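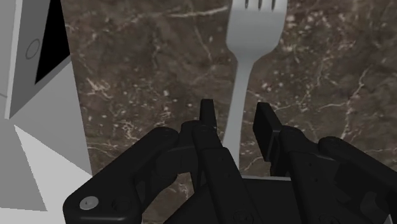 The two-finger gripper and the fork in our simulator.

Simulate first, then cut metal

I belong to a shared workshop in Furley, and for most of the past year four of us have been building a robot arm that is meant to put away cutlery. I want to argue for something that was not popular in our group when we began. People who build robots at home should do much more of the work in simulation before they buy parts, and they should be stricter about what they let the simulation tell them.

The usual order in a home build goes the other way. You see an arm kit, you order it, you bolt it to a bench and then you look for something it can do. I did this myself with my first arm, which I named Gallau after the street I lived on. It had seven servos, and I replaced four of them in the first month. By the time it could close on a block of foam I had spent $648 and most of my patience. I learned a fair amount about servos. I learned very little about picking things up.

When we started on the cutlery arm, which we call Edia, Nerys Humphreys proposed that we spend no money on hardware until the gripper could hold a fork on screen. Ruben Dewulf was against it. He has repaired machines for a living and he does not trust anything he cannot put a wrench on. His view was that we would spend months playing a video game and then start over when the parts arrived.

He was partly right, and I will come back to that.

A fork is a harder object than it sounds. The handle is slender, so the fingertips have to come nearly together before they touch anything. The head is wide, so the weight sits far from where you want to grip. If you close on the handle with one finger slightly ahead of the other, you push the fork over before you have hold of it. On a real bench, each of those failures means walking over, standing the fork back up in its clamp and resetting the arm. In the simulator it means pressing a key. We ran 83 approaches in one evening, and I went home at a normal hour.

Our fork in the simulator is plain grey and stands upright on its own. Real forks don't do that, and Ruben said so. But standing it up let us work on the approach and the closing motion without also working on how to pry a flat object off a counter. I think that is a fair use of a simulation. You take the problem apart and you do one piece. The trouble comes when people forget which pieces they left out.

We also put a dark marble surface in the background, with white veins running all through it. Anel Jacobs wanted plain gray because it would load faster on her laptop. I argued for the marble. Kitchens are full of patterned surfaces, and a vision program that has only seen a fork against a blank background has not been asked a serious question. Thin pale lines on a dark surface are close enough to a thin pale handle to cause trouble. Our first detector marked veins as handles 19 times in one test run, and I would much sooner find that out on a screen.

Now for Ruben's side. The simulator we use handles contact poorly. When two hard surfaces meet, it makes a guess, and the guess depends on settings most of us never open. In our early runs the grip looked excellent. Yesenia Huerta went through the friction values and found that we had given the fingertips a grip on metal that no rubber I know of could match. Once she put in sensible numbers, the fork slid out on most attempts. Nothing in the pictures on screen had changed. The black fingers had the same soft shine on their edges and the shading on the fork was as good as before. A nice render says nothing about whether the physics is any good, and I think a lot of home builders post nice renders and believe them.

So my position has a condition attached. Simulate first, but write down every number you made up. We keep a list taped inside the door of the parts cabinet. It has the friction values, the mass of the fork, the delay between command and motion, and the stiffness of the joints. Each one has a blank next to it for the measured figure, and we agreed that Edia does not get called finished while any blank is open.

Cost is the other reason I hold this view. Our workshop charges dues, and not everyone can lose a few hundred dollars to a bad choice of motor. Nabila Samir joined in April with no hardware of her own and was doing useful work on the finger path the same week. Under the old order she would have been watching the rest of us solder.

I hear the complaint that this takes the fun out of it. For some people it does. Ruben now spends his evenings on the Kourkoulas, an old plotter he is turning into a drill press feed, and he is happier there. He still comes over to look at the list on the cabinet door, and two of the blanks are filled in with his handwriting – the fork mass and the motor delay. The friction values are next, and for those we need to buy rubber.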